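3.2 Pretend meals and first food words

Play kitchens turned out to be a wonderful place to listen to children talk. In the Golbridge sessions, each child sat down with a parent and a small set of toy dishes and foods, and the pair simply played. We gave no script. Parents were told to chat as they would at home, and most were deep in an invented lunch before the recorder had been running for long. 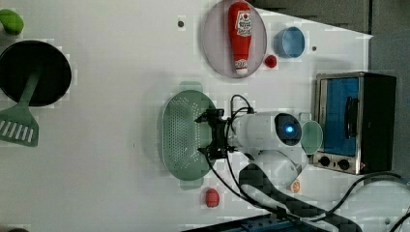
What struck us first was how much of the talk concerned things that go with food and how little concerned food itself. Children asked for plates, poured drinks that weren't there, and argued happily about whose turn it was to serve. Of the 1408 utterances we coded, 39 contained a word the parent had not reported on the vocabulary checklist, and many of those were verbs: squeeze, spill, share, dip. We find this very exciting! Checklists lean heavily on nouns, and a pretend meal seems to bring out the rest. 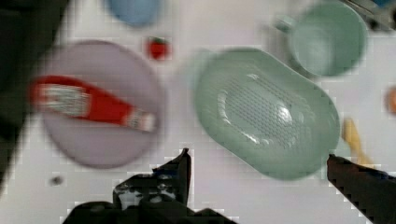
Figure 2. Toy ketchup bottle on a round plate, with a small red strawberry nearby.

Condiments deserve a word of their own. Castellanos, who coded the Eren transcripts, kept a separate tally for them after noticing that children who rarely named a sauce would still act one out, with sound effects – and parents nearly always answered with a verb. "Are you squeezing it?" is a typical reply. These exchanges tended to be long, at about 40 seconds, and they often led to a second turn in which the child tried the verb alone.

The Ramasamy group heard a similar pattern during bath play, although their children were slightly older and their coding scheme counts repeated words only once. We kept repetitions in. A child who says "more dip" again and again is doing something with the phrase, and the small changes in pitch and timing from one try to the next are taken up in Section 3.3.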